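Opinion | Robot Learning

Count the rooms before you count the demonstrations

Most papers on learning from human demonstrations give one number in the abstract, and it is the number of demonstrations. I think it is the wrong number to put first. I would like to see the number of places first, then the number of different objects, and the demonstration count somewhere in a table.

My reason comes from a small comparison we ran on Turnard, our project on picking up small, limp things from soft surfaces. We had 592 demonstrations, all recorded with the same hand-held gripper: two fingers with ridged pads, a camera looking down between them, and a person's arm doing the work. Half were recorded in our own lab, on one bed with a few changes of bedding. The other half were spread over 45 homes. The two halves had the same number of demonstrations and the same operators, and we trained the same policy on each with the same settings.

Then we tested both on a robot arm in 4 rooms that neither policy had seen. The policy trained on the homes did better in every one of them. The lab policy did better in the lab, and only there. Nothing about this is surprising, and other groups have reported much the same thing for kitchens and tabletops. What bothers me is how little it has changed the way we collect data.

Collecting in a lab is pleasant. The light stays the same, the charger is where you left it, and an operator can get through a long list in an afternoon. A home costs a drive, a phone call, and an hour of somebody's patience. If a project is judged by its total, every incentive says stay in the lab and record the same bed again. I have done this myself. On Remard, the project before Turnard, we filled a disk in two months and were proud of it, and the policy fell apart the first time we closed the blinds.

The usual answer is augmentation. Change the colors, shift the crop, paste in a new background. I use all of these and would not train without them. But they change what is easy to change. They don't make the cloth thicker, so that the fingertip sinks in before it reaches the object. They don't put a bright window beside the bed so that half the view washes out. They don't lay a thin silver chain on a fuzzy sweater, where the chain follows the neckline and a policy has to decide which line in the picture is metal and which is knitting. A printed blanket is another good example. Paw prints on a fuzzy yellow blanket are dark shapes of about the size a lab-trained detector would like to grab, and I wouldn't have thought to paste them in.

That last point is the one I care about most. When we design a test bed, we put in the difficulties we can imagine. A home has the ones we can't. I don't know how to get those except by going there.

There are fair objections. Matúš Hrubý, who ran the robot tests, doesn't agree with me that the lab half should have been smaller still. His view is that hand-held data from homes has no robot in it, and so it says nothing about the arm's reach, its joint limits or its delay. A person can twist a wrist into a pose the arm can't hold. Some of our home demonstrations were useless for exactly this reason, and we had to drop them before training. Lab recordings made with the arm's limits in mind were never dropped. He would keep a solid block of those in every data set, and I have come around to keeping a small one.

The second objection is quality. In a stranger's bedroom the operator is bent over a bed with no room for the elbows. The motion gets jerky and the tracking sometimes slips. The Cattaneo filter, which is what we call our script for rejecting bad tracks, threw out far more home recordings than lab ones. I take that as a cost and would still pay it. A jerky reach over a real bed has taught our policies more than a smooth one over a bed they have seen a hundred times. I can't prove that this holds outside our task, and someone should check it on rigid objects, where precise motion may matter more.

The third is privacy, and here I have no clever reply. The camera sees the room. People should be told what gets kept, should be able to look at it, and should be able to change their minds. Our form now says this in one page, and two homes did change their minds. We deleted their recordings and filled the gap from elsewhere.

What I would ask of other groups is modest. Report the number of separate places, and say what you count as one. A bed moved to the other side of the same room is not a new place. Report how many demonstrations came from the place with the most, so readers can see whether the total is carried by a single room. Test in at least a few rooms that gave no training data – and say how they were chosen. We let the operators choose ours, which was a mistake, as they picked rooms with good parking and plenty of floor space.

For our own part, the next round of collection starts in November, under the name Staveck. The rule is a hard cap on recordings per home, after which the operator packs up even if things are going well. The total will be lower than Turnard's. The operators have already complained about the driving, and they have a point. I would still take ten poor recordings from a bedroom I have never seen over another hundred from mine.

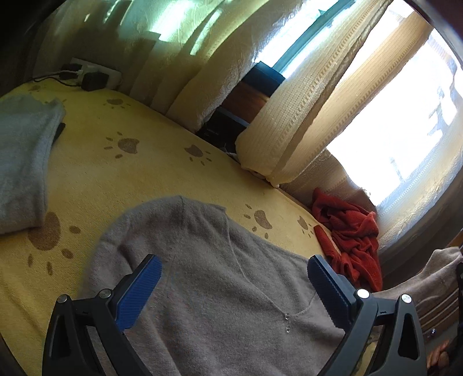 Page last updated: 24 October 2025

A fine pendant necklace on a taupe V-neck sweater, between the open fingers of the hand-held gripper. The list of tasks and the consent form used for home recordings can be requested from the project office.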